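The half-empty fridge
Why a few plates on a shelf may serve you better than a packed one

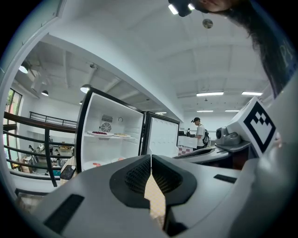
Rhun Phillips would start with the bottom of the fridge, where things go to be forgotten. In his view most people tidy the shelf they can see, wipe it, feel pleased, and leave the floor of the cabinet until something has to be scraped off it. He empties his from the bottom up and has done so for years.

I had gone to him with a simple question, which was how much food ought to be in a fridge at any one time. I expected an amount. What I got was an afternoon in his kitchen in Sterden with the door of his own fridge open for longer than he liked, and a long talk about plates.

Phillips ran the kitchen of a walkers' hostel at Drasness until he retired, and he now gives evening classes in household cooking. The first class of each course has no cooking in it. People bring a list of what is in their fridge at home, written from memory, and a second list made with the door open. The two rarely match. The things left off the first list are nearly always the same: half jars, the end of a cheese, cooked rice in a bowl with a plate on top, and whatever fruit has rolled to the back.

One woman on the spring course found three opened jars of the same mustard. She had bought each one because she couldn't see the others.

That is the main argument for keeping a fridge thin. A shelf with two plates on it can be read in a second. You know there is fruit on one and something for supper on the other, and you eat them. Put the same two plates behind a bag of salad, a carton and a stack of tubs and they might as well be at the shop.

There is an argument on the other side, and it gets repeated a good deal. A full fridge holds its cold better when the door is opened, as there is less air inside to spill out and more cold food to help bring the temperature down again. Phillips accepts this but doesn't think it should decide how anybody shops. Food bought to fill a space and then thrown away has cost more than the electricity. If the bare shelves bother you, he says, put a couple of bottles of water in.

What he does mind is blocked air. Many fridges have a fan or a vent on the back wall, and cold air has to get from there to the food. People push a tall box of leftovers up against it and then complain that the milk at the front doesn't keep. Leave a hand's width clear if you can. Food pressed against the back wall may also freeze, as anyone who has pulled out a cucumber with one glassy end will know.

Then there's the dial. On a lot of models it is marked with numbers which are settings and have nothing to do with degrees, and on most of them a higher number means colder, though it is worth checking the booklet. The only way to know what your fridge is doing is to stand a thermometer in a glass of water on the middle shelf overnight and read it in the morning. You want five degrees or a little under. Mine was at 7. I had owned it for 10 years and never checked.

Plates or boxes

The question of what to put food on divides people more than I expected. Grażyna Baran, who teaches the other half of the course, is firmly for boxes with lids. They stack, they don't spill and they keep the smell of onion out of the butter. She writes the day on each one with a wax pencil that washes off.

Phillips prefers a plain white plate for anything that will be eaten by the next evening. Colours show up on white. Berries that are on the turn leave a stain under them, and you notice it. Sliced fruit that is browning looks brown. In a cloudy plastic box everything looks much the same for a week, and then you open the lid.

They have had this disagreement in front of several classes and have come to a sort of settlement. Ready-to-eat things that won't last can go on a plate, covered, on the shelf at eye level. Anything cooked, anything strong-smelling and anything meant for later in the week goes in a box. Raw meat and fish go at the bottom, sealed, in something deep enough to hold the drips, and Baran will not be argued with on that.

Both of them are against the loose item. A single tomato or half a lemon set down on the floor of the fridge gets nudged about each time something else goes in. It dries out, or it ends up in the corner under the shelf. If there is no salad drawer, a shallow bowl will do the job.

Berries deserve a word of their own. Don't wash them until you are going to eat them. Tip them out of the punnet, pick over them, throw out any that are soft or furry and spread the rest in one layer on a sheet of kitchen paper. They will keep a day or two longer than they would heaped up. If you have more than you can get through, freeze them on a tray first and bag them afterwards, so that they don't set into a brick.

The door

The door is the warmest part, and what belongs there is whatever can put up with it: mustard, pickles, jam, juice, bottled sauces. Eggs are happier on a shelf, and so is milk, although most fridges are built with a milk-sized space in the door and most of us use it. Baran moved hers to the shelf as a trial and it has stayed there.

The door is also where the dirt is. The inner panel is moulded into ledges and corners that catch drips, and the rubber seal has folds that hold crumbs. Use warm water with a little washing-up liquid, an old toothbrush for the folds, and a dry cloth straight after. A seal left damp will grow black spots. To test whether it still grips, shut the door on a strip of paper and pull. If the paper slides out with no resistance, clean the seal and try again before you think about a new one.

A weekly round

The class at Sterden is sent home with a short routine. It is done the evening before the main shop, when there is least to move.

Take everything off the floor of the fridge and wipe it.
Bring whatever needs eating to the front of the shelf.
Wipe the shelf, lifting it out if it has been spilt on.
Check the back wall is clear.
Write the shopping list with the door shut, from what you have just seen.

It takes me less than ten minutes, including the time spent looking for the cloth. I have kept it up since March with two lapses, both after visitors, and I have thrown away one bag of spinach and some cream. The thermometer lives on the middle shelf now. It says four.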